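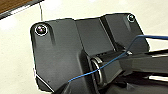 Kustenbridge, December

What does one arm cost to fit out?
Budget 2,094 pounds for the bracket, cables and fitting. The arm itself is a separate order.

Are spare brackets included?
No. Order them with the arm - Liapis quotes 19 days for later orders.
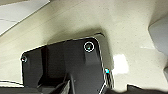 Spares are held at Vitden, and each site may keep 4. Screws come with the bracket.

Who signs off?
Rodrigo Seixas, up to 500 pounds. Anything higher goes to Magdalini Triantafyllou.

Can we lease?
Only through Cular, and cables are not covered.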